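The gripper that let go

I said in my last post that I would write up the dropped cup problem once I understood it. I understand most of it now, so this is the long version.

The setup hasn't changed since winter. Two small black arms are bolted along the front edge of a white table, and one camera looks at the whole thing. The task is cup onto plate. The right arm picks up the cup, holds it clear of the table, moves left, lowers it and opens. I run it over and over because I want a boring baseline before I try anything with both arms moving at once.

By the start of May I had 1,273 runs logged on the right arm. I was pretty happy with it. Then it started dropping cups.

The first one I put down to a bad grasp. The jaws had closed near the top of the taper and I figured the cup had just slid out. The second one was different. The arm had the cup, lifted it fine, paused at the top of the move, and the jaws opened. They didn't open all the way, maybe a finger's width, and then they closed again on nothing. The cup bounced off the table and went under my desk. The software carried on with the move, lowered an empty gripper to the plate, opened, and logged the run as a success.

That last part bothered me more than the drop. My success check only looked at whether the arm had reached its final pose with the gripper open. It never asked if there was anything in the gripper on the way over. So I had no idea how many of the earlier runs were bad in the same way. I went back through the recordings for the last 247 of them, which took two evenings, and found 4 drops. All of them happened in the hold at the top and all of them were marked as good.

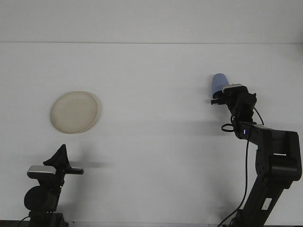

The hold is there because the planner waits for the camera to confirm the plate position before it commits to the second half of the move. Normally that takes less than a second. When the computer is busy it can take a lot longer, and the arm just stands there squeezing the cup.

My first guess was heat. The gripper motor is small, and holding a constant squeeze is hard on it. I logged the motor temperature during a set of long holds and it did climb, but it never got near the limit where the motor protects itself. I also swapped the gripper motor with the one from the left arm. The right arm still dropped a cup the next day. So it wasn't the motor.

My second guess was the software, and I wasted the most time there. I went through every command sent to the gripper in the seconds before a drop. There was no open command. The log showed a steady close the whole time.

What it did show, when I finally looked at the column next to it, was the supply voltage at the gripper. It dipped right before each drop. The dip was short, but it was enough to make the motor restart. When it restarts it forgets the squeeze command, goes limp, and the jaws spring back a little. Then the next command comes in and it closes again.

The cause was a cable. The power line to the right wrist had been bending in the same spot on every run, and the crimp inside the connector had worked loose. It looked fine from outside. I could get the voltage to dip by pushing on the plug with a pencil while the arm was holding. I should have tried that on the first day.

Arsalan Warraich, who shares the workshop with me, had the same thing happen on his Plamura feeder last year and told me to stop trusting the connectors that come on premade cables. I made a new one with a longer loop at the wrist and tied it down so the bend is spread out. The left arm got the same treatment, though I hadn't seen a fault there.

I changed two things in the software as well. If the gripper motor restarts during a run, the whole arm now stops where it is and waits for me. And the success check reads the jaw opening during the carry. If the jaws are closed further than the cup allows, the run is marked failed.

There is also a limit on the hold. After 60 seconds without a plate position the arm goes back and sets the cup down where it found it. I'd like that number to be lower, but the computer is slow and I don't want it giving up all day long.

A light cup on a table is no big deal. I was planning to move on to a ceramic mug this summer, and I had also been reaching in to move the plate while the arm was holding, which I have stopped doing. A motor that goes limp in the gripper is one thing. The shoulder motors run off the same supply, and if one of those restarts the arm comes down.

I still need to check the shoulder connectors. They're a pain to get to with the arms bolted down, so the baseline runs are on hold until that's done. The old runs I haven't rechecked are in a separate folder and I'm not counting them.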